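**Topic 855: Handling of glossy black items at the Clesness returns bench**

**facilities_nair** - 7:51 a.m.
Members are asked to comment on the draft handling note before the end of July. The draft states that any large item with a polished black finish must be supported from below and passed directly to the receiving person. Cotton gloves would become mandatory.

**ratmont_stores**
Our site supports the first provision. We do not support the second. Cotton slips on a curved gloss surface, and clean bare hands have served us well under procedure 2992.

**Yolanda Quispe**
I must disagree with Ratmont. Fingerprints on gloss black are the most frequent entry in our complaints register. Zevero supplies a glove with a rubberized palm - it grips adequately and leaves no lint.

**ratmont_stores**
The glove may be acceptable. We would still ask that it remain optional for short transfers. 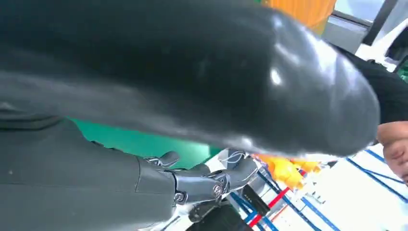 *Glossy black item, rounded end, with a hand at the far side.*

**Yolanda Quispe**
The highlight near the rounded end is precisely where a print would show. My objection stands.

**facilities_nair**
Both positions are recorded. The glove clause will be revised and recirculated.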